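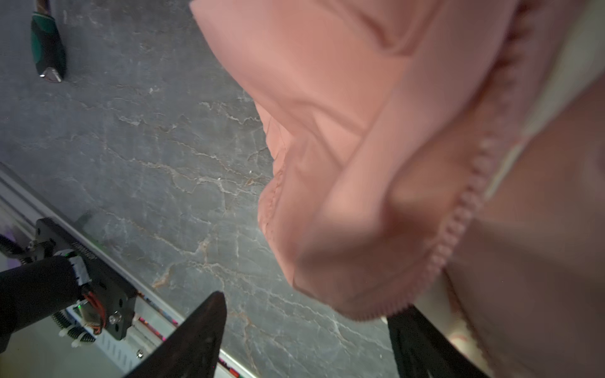 Salmon-pink garment, hem and stitching at left.

Auto Body Repair II – Handout 5: Rust, Patch Panels and the Lower Quarter

Instructor: Patricio Miranda
Reading time: 5 minutes

Search handouts
Enter keyword Go

Have this read before you come to the shop. I will know if you haven't, and so will your quarter panel.

1. Finding the edge of the rust

Rust is always bigger than the hole. Poke outward from the hole with a pick until the metal stops giving, then go another inch. Mark your cut line there, in paint marker. Pencil disappears the moment you start grinding, usually along with your confidence.

Look at the back side too. On the Shearer wagon in bay two, the outer skin looked respectable and the inner wheelhouse was mostly a rumor. If the inner panel is gone, it gets repaired first. A patch welded to rust is a short-term loan.

2. Cutting and fitting

Cut the patch before you cut the car. Lay it over the bad area, trace it, then cut the opening slightly small and trim up to the line. You can always remove more metal. The reverse takes all afternoon.

Butt joint: even gap, about the thickness of the sheet. Best finish, least forgiving.
Lap joint: flange the edge, slide the patch behind. Easier to weld, but it traps water unless you seal the back.

For graded work on outer skins I want a butt joint. Floors may be lapped.

3. Welding without making a potato chip

Thin sheet warps when it gets hot, and every student believes theirs won't. Tack the corners first, then the middle of each side, then keep splitting the distance. Never put two tacks next to each other in a row. Let each area cool until you can rest a bare hand beside it – beside it, please, not on it.

Do not quench with a wet rag. I know your uncle does.

Disconnect the battery before you strike an arc. Pull the carpet and any trim near the weld, and keep an extinguisher within reach.

4. Grinding and finishing

Take the beads down with a 36-grit disc, then blend with 80. Stop when the weld is level with the panel; the metal on either side is what you are trying to save. Epoxy primer goes on bare steel, filler over that, sanded flat with a long block. Seam sealer and cavity wax on the back side come last, after paint. This step is worth 20 points and is skipped every May by somebody in a hurry.

Before next time

Bring one practice coupon with a full butt weld, ground on one side only. I want to see the ugly side.

Related handouts
Handout 4: Reading Panel Gaps
Handout 6: Filler, and How Much Is Too Much
Perketti Welder Setup Sheet
Shop Rules, Revised Again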